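So the Lulum open house finally happened, and I dragged my cousin Sunita along even though she'd never set foot in a pottery studio in her life. Best decision! We got there right at the start and there were already people lined up down the steps, all wanting the seconds shelf (mugs with wobbly handles, mostly, and I bought three).

Till Albers gave the tour. He's been throwing pots for years and he talks with his hands, so there was clay everywhere by the end. They fired 1,502 pieces last year in one kiln, which he calls Awasthi, and I never did find out why. Sunita got a turn at the wheel and made something between a bowl and an ashtray. She's so proud of it.

Parking is a pain, so take the bus. The next open house is in May and they're only letting in 84 people, so sign up early.
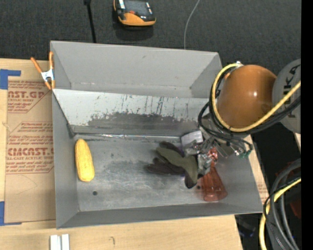 I've already put both our names down, and Sunita wants to try a teapot.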